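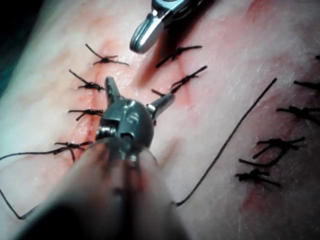 By Samran Inthanon
11 February 2018

Annapurna Murthy starts with spacing. A row of interrupted stitches, she says, is judged on the gaps first and the knots second. "If the bites are uneven, the edges don't meet evenly, and a good knot won't fix that."

She runs the suturing bench at Astbridge, where trainees practice closing incisions on tissue pads. Each stitch is tied and cut on its own -- slower than a running stitch, but one failure doesn't loosen the rest.

"The needle should enter at 90 degrees to the surface," she says. "Most people go in too flat and the bite comes out shallow." Thread length is her other complaint. Long tails tangle, and sorting them out takes both hands off the wound.

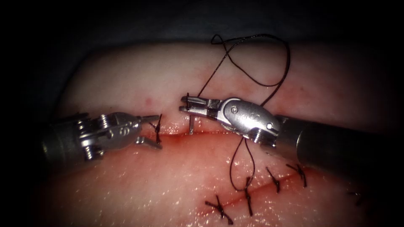

Malathi Rodrigues disagrees on the thread. She starts beginners long and lets them learn to manage the slack, because a short piece runs out before the last knot is down. Murthy has heard the argument. "Fine for week one," she says. "After that, cut it shorter."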